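I get a lot of email about the bookshelf posts, and most of it is the same dozen questions, so I'm putting my answers in one place. I run Alwood, which is me, a spare room and 515 old hardcovers I keep saying I'll stop adding to.

## Shelving

**Should old hardcovers stand up or lie flat?**

Small and medium ones stand up, straight, with a neighbor on each side. The really big heavy ones (atlases, family Bibles, that kind of monster) go flat, and I never stack more than 2 of those. Leaning is the thing I nag everybody about. A book left on a slant for a few months starts to twist at the spine, and it's a pain to coax back.

**But what if I don't have enough books to fill the shelf?**

Use a bookend! Or lay a couple of books flat at the end of the row and let them do the job. I did that for years before I bought a proper bookend.

**How tight is too tight?**

You should be able to slide a finger in beside the book without a fight. And please don't pull it out by the top of the spine. Push the two neighbors back a little, then grab the book by its middle. I ruined a lovely little poetry volume from Riihimäki learning that one.

**Is a white painted shelf okay for dark cloth or leather?**

Sure, once the paint has fully cured. Fresh paint stays tacky longer than you'd think, and red covers in particular can leave a mark on it. I give mine a month and then lay down a strip of plain acid-free paper anyway. 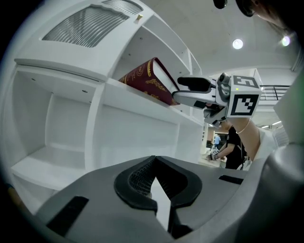 *Red hardcover with gold scrollwork, leaning on the white shelf.*

**Can I clean gold decoration on a cover?**

Dry only, and gently. I use a soft makeup brush (a clean one, obviously) and go from the spine outward. No damp cloth, no polish, no eraser. If the gold is already flaking I leave it completely alone.

**What about dusty page edges?**

Hold the book firmly shut and brush away from the spine, top edge first. That's where nearly all the dust lands.

## Odds and ends

**Do you like shelves with doors or open ones?**

Both, annoyingly. Doors keep the dust down, but a closed cabinet can get stuffy, so I leave mine open for an hour or so when I'm working in there.

**How do you keep track of what you own?**

A spreadsheet called Sirier (long story, bad typing). One line per book with the title, the shelf and what I paid. The most I ever paid was 105 dollars and I still feel a bit sick looking at that line.

**Do you sell any of them?**

Nope! I trade duplicates in February, and I post the list here when it's ready.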